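**Besska album delayed AGAIN**

**flenemcombe_fan:** So the label pushed it to September and the tour film is "on hold." I preordered the 200-copy vinyl. My grandkids may enjoy it.

**tapehiss:** The film's on hold since it ran 216 minutes and the label wanted 90. I'd have watched maybe 5. 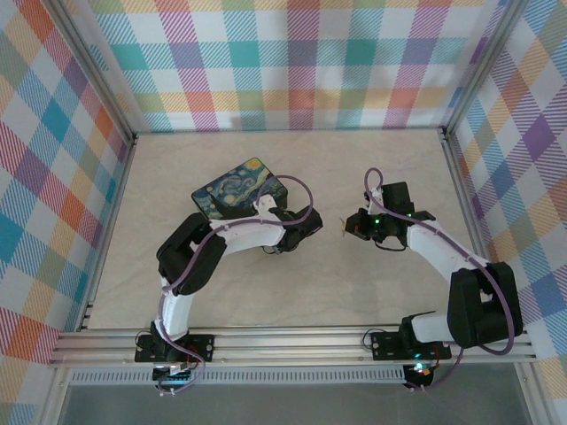
### Page 2

**verstraete_b:** Disagree, the Flenemcombe set alone deserves an hour. Zekham Records has no clue what it owns.

**tapehiss:** It was a soundcheck and two encores of the same song.

**verstraete_b:** Different keys!

**flenemcombe_fan:** Can we get back to my vinyl – has anyone been refunded?

**oldmixtape:** Got store credit. For a store that sells one album, and it's this one.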